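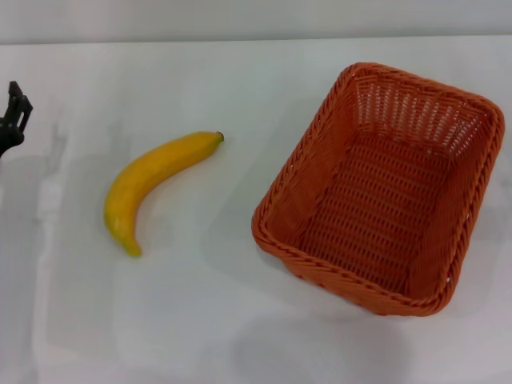
A white tabletop against a pale grey wall.

Let the table stay plain

By Ghazala Rana

18 December 2019

The library in Prornisside is getting new furniture in February, and the plan on show in the entrance hall has no large tables in it. There are booths, high stools along the window and a row of soft chairs with a small swivelling tray on each arm. The three long tables in the reading room are to go. I think this is a mistake, and I have written to the council to say so.

The argument for the change is set out in a leaflet by Soylu, the firm that drew up the plan. People come in alone, it says, and want a place of their own with a socket. A long table seats ten but is often used by two or three, who spread out. On a drawing, that looks like waste.

I have used those tables for 17 years. I did the accounts for my sewing business on them and filled in my mother's pension forms on them. What I needed each time was room to put one sheet beside another and leave it there. A tray the size of a dinner plate will hold a laptop or a cup. It won't hold a map, a broadsheet newspaper or a family tree.

Perihan Öztürkmen has been working through the parish burial records, all 2,701 entries, with a ruler and a stack of index cards. She could do some of it on a screen at home. She told me she makes fewer mistakes when she can see the cards together, and I believe her. Schoolchildren doing a poster need the same thing, and so does anyone trying to sort out a box of letters.

There is also the matter of company. In a booth you have your back to the room. At a shared table you may not speak to the person opposite, but you can ask to borrow a pencil, and sometimes you end up talking. I learned about the allotment waiting list that way.

The other side has a fair point about sockets. The old tables have none, and people trail leads across the floor to reach the wall – somebody will trip sooner or later. Sorin Barbu, who fits kitchens, looked at them for me and said a power strip could be fixed underneath without much trouble. I don't know what the council would pay for that, but the booths are priced at 361 pounds each and I doubt it would come near.

My request is a modest one. Keep two of the three long tables and put the booths where the third one stood. Leave the tops clear, with no screens, dividers or leaflet racks fixed to them. The comment forms are at the front desk, next to the returns trolley, and they take a few minutes to fill in.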